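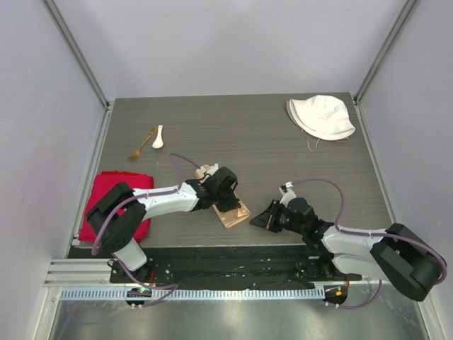
What is the difference between a dish towel and a dishcloth?

A dish towel is a large, flat cloth used for drying, and a dishcloth is a smaller, more absorbent cloth used wet for washing dishes and wiping surfaces.

Household cloths

Household cloths are pieces of fabric kept in a home for drying, wiping, polishing and covering. The group takes in dish towels, dishcloths, napkins, dusters, glass cloths and general cleaning rags. They are usually square or rectangular, hemmed on the edges, and stored folded in a drawer or on a shelf near where they are used. In many homes they share a drawer with table items such as forks and spoons, or sit in a hall basket beside gloves and a hat.

Names and usage

American usage favors "dish towel" for the drying cloth, while "tea towel" is common in Britain and is heard in the United States mostly for printed or decorative linen. "Rag" normally means a cloth cut from worn clothing or bedding. The word "napkin" covers both the cloth kind and the paper kind, and the cloth kind is sometimes sold as a "dinner napkin" to make the difference clear.

Materials

Cotton is the most common fiber. It takes up water well, can be washed hot, and becomes softer with use. New cotton towels often repel water until they have been washed, as the finish applied at the mill has not yet come out.

Linen is made from flax. It dries faster than cotton and leaves little lint, so it is preferred for glassware and polished cutlery. It creases sharply, and a linen cloth left folded for a long time may wear through along the fold.

Microfiber is a synthetic, usually a blend of polyester and polyamide. It holds fine dust and is used for windows and screens. High heat and fabric softener both reduce its ability to pick up dirt.

Terry cloth has raised loops on one or both sides. The loops hold a good deal of water but catch easily on fork tines and rough edges.

Color

Plain dyed cloths are often used to sort tasks. A household may keep red cloths for floors and spills and pale ones for dishes, or give each person at the table a napkin of a different color. Dorothy Furnival, whose housekeeping column ran in a regional newsletter, advised keeping tan or other light brown cloths for tea and coffee stains and white ones for anything that would be bleached. Red and dark blue cotton can bleed in the first few washes and should be washed apart from light items.

Folding

The usual methods are the following.

Flat fold. The cloth is folded in half and in half again to make a smaller rectangle. It stacks well but the lower cloths in a pile tend to be forgotten.

Strip fold. The cloth is folded lengthwise into a narrow band. This suits towels hung over an oven rail and napkins laid beside a plate with a fork or spoon on top. A strip opens easily when it is picked up by the end, and is better lifted from the middle.

File fold. The cloth is folded in thirds lengthwise and then in half and half again, so that it stands on its edge in a drawer. All the cloths can be seen at once.

Roll. The cloth is folded to the width of the container and rolled. Rolls are common in baskets and in travel packing — a rolled cloth is often put inside the crown of a hat to hold its shape.

Smoothing each fold with the side of the hand removes trapped air and keeps the stack level. Corners that turn up after folding are generally a sign that the cloth has shrunk unevenly or that the hem thread is tighter than the fabric. Ironing while slightly damp will correct most of this.

Washing

Kitchen cloths need more frequent washing than other linens. Dishcloths are changed daily in most homes, and drying towels every day or two. Cloths used on raw meat juices should go straight to the wash. Cotton and linen may be washed hot if the care label allows it. Microfiber is washed warm, without softener, and apart from terry cloth, which sheds lint onto it.

Damp cloths should be hung open to dry before going into a hamper. A sour smell that remains after washing can often be removed by a soak in hot water and washing soda — never mixed with bleach or other cleaners — followed by a normal wash.

Storage and replacement

Cloths are put away fully dry. Newly washed ones go to the back or bottom of the pile so that all of them wear at the same rate. A kitchen in daily use can be run comfortably on 20 cloths of all kinds, counting napkins. Cloths with holes or permanent odor are usually cut down for rags, and cotton or linen past that stage is accepted by some textile recycling programs.

See also

Napkin folding
Table setting
Flatware
Linen closet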